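About Idotau

Posted 7th May by the Idotau office

Idotau is a spirits auction house. We sell whiskey, rum, brandy and a small amount of fortified wine on behalf of private owners and estates. All of our sales are held online, with a preview at our Tejada office for anyone who wants to look at the bottles before bidding.

The company started as a storage business. Collectors paid us a yearly fee to keep bottles in a temperature-controlled room, and after a while many of them asked us to help sell what they no longer wanted. The first sale had 20 lots and was run from a spreadsheet. Storage is still part of what we do, but auctions are now most of the work.

What we sell

A typical sale has 200 lots. Our November sale is larger and usually includes at least one complete collection from a single owner. Last year it ran to 209 lots and took two evenings to close.

We take single malts, bourbon and rye, aged rum, Cognac and Armagnac. We also take miniatures if they come as a group. We do not handle beer, still wine, or anything without a tax strip or label that lets us identify it. Homemade and privately distilled spirits are refused, even when the owner has papers for the still.

Empty bottles and decanters come up often enough that we should mention them here. We do not sell them. There is a trade in refilling old bottles and we would like to stay out of it.

How a bottle gets into a sale

Send us pictures of the front label, back label, closure and fill level using the consignment form. We reply with an estimate and a suggested reserve. If you accept, you can drop the bottle off at Tejada or book a collection through Plekel, the carrier we have used from the beginning. Plekel supplies the boxes. Please do not pack bottles in newspaper, as the ink marks the labels.

Each bottle is logged when it arrives and given a lot sticker on the underside. One person measures the fill level and a second person checks it. The closure is looked at under a lamp, and the label is compared with our own records. If something does not match, we stop and write to the owner. The bottle is then returned or sent for an outside opinion, and the owner decides which.

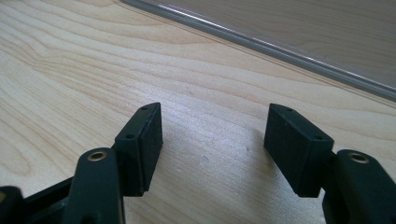 On the wooden tabletop.

Bottles that pass are photographed and written up. We list every fault we find, including scuffs, stains, torn capsules, loose corks and low levels. A long list of faults does not always mean a low price, but buyers should know what they are getting.

Fees

Sellers pay a flat commission on the hammer price and nothing if a lot fails to sell the first time. If it is relisted, there is a small charge to cover the second listing. Buyers pay a premium on top of the hammer price, which is shown on the bidding page before a bid is confirmed. Insurance is included while a bottle is in our building. Insurance in transit is extra and has to be chosen at checkout.

Payment to sellers goes out after the buyer's money has cleared and the return window has closed. We do not pay advances.

Storage

The storage rooms are at Drostness, a short drive from the office. Bottles are kept upright and out of the light. Owners can visit by appointment and can remove a bottle with 2 days' notice. We do not allow tasting on the premises.

If you buy from us and want to leave the bottle in storage, tick the box on your invoice and it will be moved over with the next van.

Who works here

We are a small staff. Most of us came from retail or from warehouse work, and two of us trained in paper conservation, which has been useful with older labels. We do not employ outside salespeople and we do not phone people to ask for their bottles. If someone calls you claiming to be from Idotau and offers to buy a collection outright, it is not us. We never buy for ourselves, and staff may not bid in our sales.

Visiting and contact

The Tejada office is open on weekdays and on preview days. Ring the side bell. The parking spaces in front belong to the building next door and they do tow. Valuations are free for up to six bottles. For anything larger, please write first so we can set aside enough time.

Last updated: 7th May

Comments

rye_and_dry: Is the commission the same for rum as for whiskey? The form only has a drop-down for whiskey.

Idotau office: Same rate for everything. Pick "other" in the drop-down and type it in the notes box. We will get the form fixed.

capsulecollector: Sold nine bottles with you last year. Money came when you said it would. The Plekel driver was early and I wasn't home, so maybe ask them to text first.

M. in the hills: Do you take bottles with the box missing? My father threw all of his out.

Idotau office: Yes. We will note that the box is missing. It matters more for some bottles than others.

M. in the hills: Thanks, will send pictures.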